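Parkwood Mobility Aids
Home > Getting in and out > Ramps > Gurkano Folding Threshold Ramp

Gurkano Folding Threshold Ramp
£380 including VAT (members of affiliated clubs, please see the note on VAT relief further down)

Updated Jun 19, 2018

If you have ever stood outside a village hall with a friend in a wheelchair while three well-meaning people argue over who should lift which corner, you will know why we are so fond of this ramp. We have sold and lent the Gurkano for a good many years now, and of all the things we keep in the shed it is the one that comes back with the kindest letters.

It is a plain folding ramp for getting over a raised doorway or up a couple of low steps. It opens out flat like a book, it has a raised lip along both sides so that a front castor can't wander off, and when you have finished with it you fold it up and carry it by the handle like a rather large suitcase. There is nothing to plug in and nothing to bolt down, and most people have the hang of it after one go in the car park.

The Gurkano comes in 2 widths, standard and wide, both at the same price. The standard suits nearly every manual chair we come across. If you use a powered chair or a scooter, or your club has visitors who do, please have the wide one – it is a bit more of an armful but you will be glad of it. Do measure the chair across its widest point (often the hand rims, and not the seat as people tend to think) and measure the height of your step too, from the ground straight up. Ring us with both and we will tell you quite frankly whether this is the ramp for you or whether you need something longer. 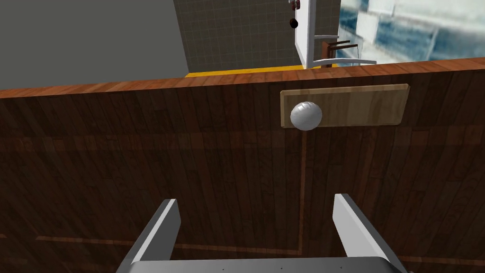

Pale wooden plate on dark walnut-toned panelling

What comes with it
Folding ramp with side lips
Carrying handle and closing strap
Canvas cover with a pocket for the instructions
Spare pair of rubber feet
Large-print instruction card

The Womitz grip strip is sold separately. It is a self-adhesive strip that goes across the top of the ramp where it meets the doorway, and we do recommend it for any entrance that gets a lot of leaves blown into it. It wants a clean surface and a mild day to stick properly, so if you are thinking of it for the winter, October is a good time to get it done.

Looking after it
A bucket of warm soapy water and a soft brush will do. Please don't use a pressure washer on the hinge. Check the rubber feet now and again, and if they have gone shiny, change them. We keep spares for the older Kushwaha model as well, so if your club bought one of those from us years ago there is no need to throw it away on account of its feet. Send us a note of the colour of the handle and we can usually work out which version you have.
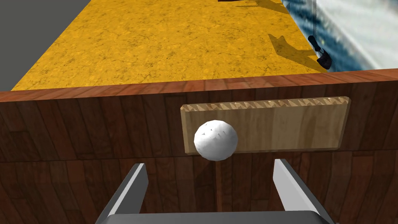 Light tan board with rounded corners and a toothed top edge

Try before you buy
We would much sooner you borrowed one first. Clubs, churches, scout groups and families can all have a Gurkano on loan for up to 28 days, and we only ask for a deposit, which goes towards the price if you decide to keep it. Our loan book has just gone past 4000 entries, and it does our hearts good to look back through it and see the weddings, the polling days and the Christmas pantomimes. Please book early for the summer – the wide ones go out first.

VAT relief
If the ramp is for the personal use of someone who is disabled or has a long-term illness, you may be able to buy it without VAT. Some charities may be able to do so too. Ask for the form when you order and we will go through it with you over the telephone, it isn't nearly as dreadful as it looks.

Delivery and collection
Delivery is free to mainland addresses. It comes in one box, and the box is awkward, so have somebody in to help if you can. You are very welcome to collect from Parkwood if you let us know beforehand.

Questions and orders
Shanti Katiyar looks after ramps and loans and is happy to talk through an awkward doorway for as long as it takes. A photograph of your entrance helps her a great deal, with a tape measure or a ruler held against the step.

See also: Womitz grip strip, spare rubber feet, loan booking form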